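发件人：Glenys Trevaskis
收件人：高点名录邮件列表
主题：回复：Brenow 岭最高点的认定

各位同仁：

来信收悉。现就 Brenow 岭最高点一事答复如下，请各分册编辑一并参阅。

> Nurhan Altıntaş 写道：
> 现行名录将 Lurcombe 峰列为该岭最高点，所据为1835年的旧测图。
> 该图未注明高程基准，且北侧的 Wieser 峰当时并未设测站。
> 两峰之间的鞍部落差是否达到100米，亦无记录可查。
> 请问名录是否应予更正？

经查阅本组存档，旧测图对两峰的标注确有不一致之处。Nudero 测绘组复测后提交的成果显示，Wieser 峰顶部岩面高出 Lurcombe 峰，两峰间鞍部落差为129米，符合名录关于独立山峰的规定。 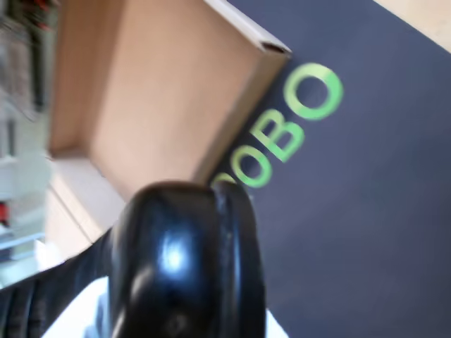
Brenow，2023年11月21日

根据上述成果，编辑组拟作如下处理：Wieser 峰列为该岭最高点；Lurcombe 峰保留独立条目，备注栏注明旧说及其出处。峰顶石堆属人工堆砌，其高度不计入海拔，此点与既有规则一致。

另有会员询问，岭东无名高地可否一并收录。该处落差仅50米，未达标准，暂列附表。

如对复测成果持有异议，请于明年2月底前以书面形式回复本列表，并附测量方法、所用基准及原始记录。逾期未收到意见的，修订条目将编入下一版名录。

此致
敬礼

Glenys Trevaskis
高点名录编辑组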